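Reading time: 6 minutes

3. Settings and materials

3.1 Why the small kit of the whiteboard deserves a closer look

We came to markers and erasers by way of something grander. The Grikside study set out to follow how shared rooms are left at the end of a working day, and we had expected chairs and crockery to fill our notes. Instead it was the whiteboard kit that kept turning up in diaries and in conversation, and we are delighted that it did. A pen is cheap, everyone uses it and it rarely belongs to the person holding it. For anyone curious about how people share things, that is a wonderful combination!

Over the November round we collected 3,016 diary entries from people at two sites, Wimard and Sistcombe. Of these, 364 mentioned a pen, an eraser or a holder without being asked to. Vlasta Kolář read all of them twice and sorted them by what the writer wanted to happen to the object next – to be put away, to be passed on, or to be left where it was. Her reading guides the rest of this section.

We also paid attention to surroundings. Several diarists wrote that a patterned wall made a work table feel more like a kitchen, and that they behaved accordingly, wiping down and straightening up before they left. The surroundings in Figure 1 have something of that domestic feel: pale mint-green paper with pink teacups and daisies, and a warm brown tabletop in front of it.

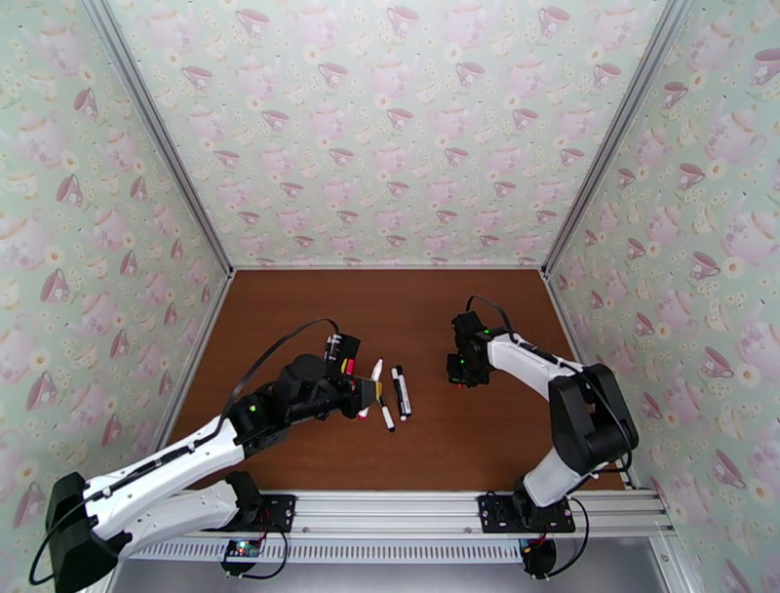 Figure 1. Teacup wallpaper and wood-grain tabletop.

SETTING AND SURFACE

The surface matters as much as the walls. Diarists at Wimard, whose tables are dark, complained of losing black caps against them. Those at Sistcombe have paler tables and wrote more about ink marks. Neither group had been asked about colour, and we find it rather lovely that both arrived at it on their own.

A bare table also changes what counts as mess. On a crowded desk a stray pen is hardly noticed. On a clear one, a few pens lying together can look like a task waiting for somebody, and many entries describe precisely that small tug. One diarist at Sistcombe wrote, "I only came in for my coat and I ended up sorting the pens." We had 40 entries of this sort, and they were a joy to read.

Figure 2 gives an arrangement close to the one people described most often. Three white-barrelled markers lie roughly parallel on the tabletop, one with a red cap and two with black, their caps pointing the same way. The diarists called pens in this state "nearly away", and we have kept their term. It is a useful one, covering everything between dropped and stored.

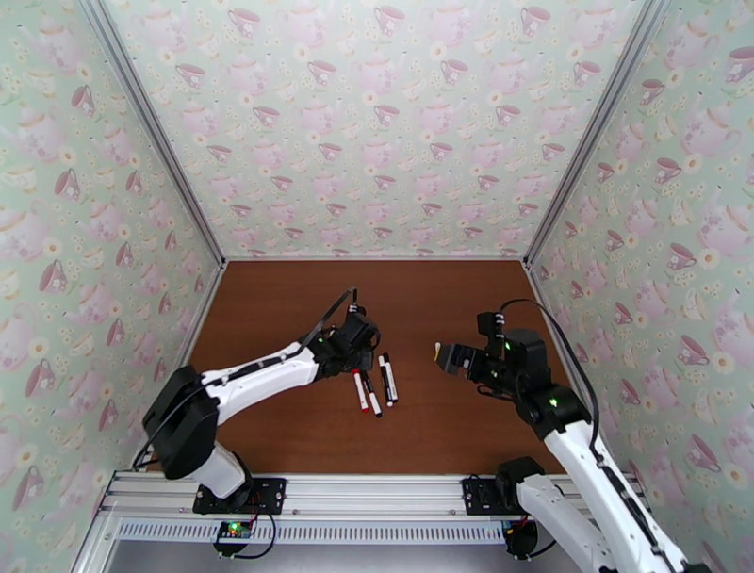 Figure 2. Markers lying on the tabletop, caps to one side.

3.2 Standing up and lying down

Once we had the term "nearly away", a second distinction followed quickly. Some people store pens flat, in a tray or along a ledge, and others want them upright in a stand. Feelings about this run surprisingly high. The flat camp talks about ink and about pens drying out. The upright camp talks about being able to see what is there, and about having one obvious place for each thing.

At Gaete, where we ran the short pilot, the stand had won long before we arrived. The eraser was a harder case, as it had no slot of its own and tended to travel. People set it on the ledge, on the table or on whatever happened to be closest. Figure 3 shows an eraser and a pen at very close quarters: a wedge of grey and yellow foam touching the top of a black deli marker, which stands in a yellow holder.

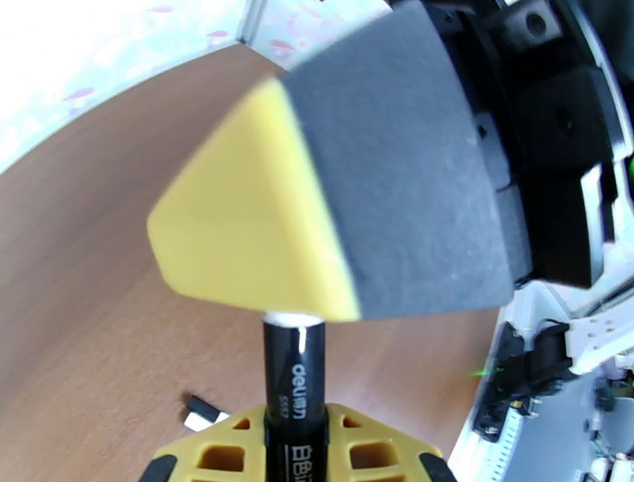 Figure 3. Sponge eraser, upright marker and yellow holder.

Does an upright stand lead people to put pens back more often?

At Gaete it seems to have done so, though only while there were free slots. When the stand filled up, the extra pens went flat on the table beside it, and later arrivals joined them there.

We take up the question of spare slots in Section 4, together with the 300 entries in which a cap and its pen had parted company.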